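Planning software engineer for two-handed assembly (Teltmont, on site)
Posted Jan 21, 2025

Hi! I run the planning side at Loditz, and I'm looking for one more person to write code with me.
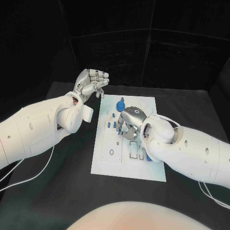 Both arms at the assembly board, right hand down among the blue parts.

We're a team of 4, and our planner is called Bako. It decides which hand does what, in which order, and how to keep two elbows out of each other's way (harder than it sounds!). Right now a full two-arm plan takes around 50 ms, and I'd love to see that drop. There are also 39 open tickets on the replanning code, and yes, a few of those are my fault.

You'd be working mostly in C++, with Python for the test tools. I care a lot more about whether you like chasing down a weird collision check than where you went to school. If you've done motion planning, great. If you come from games or simulation, write to me anyway!

Start is in September, full time, at our place on Paredes Street. Send me a short note and some code you're happy with, and put "Bako" in the subject line so I don't miss it.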